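Wedthorpe Pens on a Grid

README, last edited 14 Mar 2020 by Fuad Berhe

Welcome! Wedthorpe is a collection of pictures of ordinary pens lying on a gray mat with a white grid. I started it because I love pens (the cheap ones most of all) and wanted one place where you could look at them against the same backdrop and really compare shapes, clips and barrels.

What's in it

There are 547 pictures in the main folder and 39 more in a folder named extras. The extras are pens I couldn't put a name to, so if you know your ballpoints, please have a look and write to me! Each picture has one line in pens.txt with the color of the barrel, whether there is a cap, and which way the pen points.

Black pens are the biggest group by far. I thought they would be dull, but a black barrel on gray shows off the outline so well, and a clip will often pick up a bit of shine that sets the cap apart from the body.

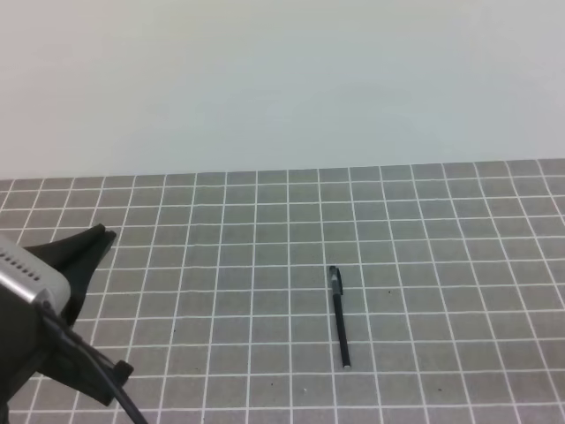 The colored pens come from two boxes, one labeled Bukum and one labeled Beyene, after the friends who cleared out their desk drawers for me. Those labels are kept in the third column of pens.txt. An empty third column means the pen came out of my own drawer, or I forgot to write it down.

How the pens are laid out

Lay the pen down and leave it where it settles. I don't line pens up with the white lines — a little tilt is fine, and it makes the set nicer to browse. "Up" in pens.txt means the cap is toward the wall. "Down" means the tip is. Anything close to sideways gets "across", and I admit the line between those is fuzzy.

Please don't wipe the small specks off the mat in editing. Leave them in.

Known problems

Picture numbers skip from 3 to 5 in the extras folder. A few white pens are listed as gray. Caps stored separately from their pens have no line of their own yet.

Coming up

Stirkcombe, the pencil set, should be ready in April. It already has nearly 788 pictures and I'm having a great time sorting them. Erasers after that, maybe!

Use the pictures however you like. A mention of Wedthorpe would make my day.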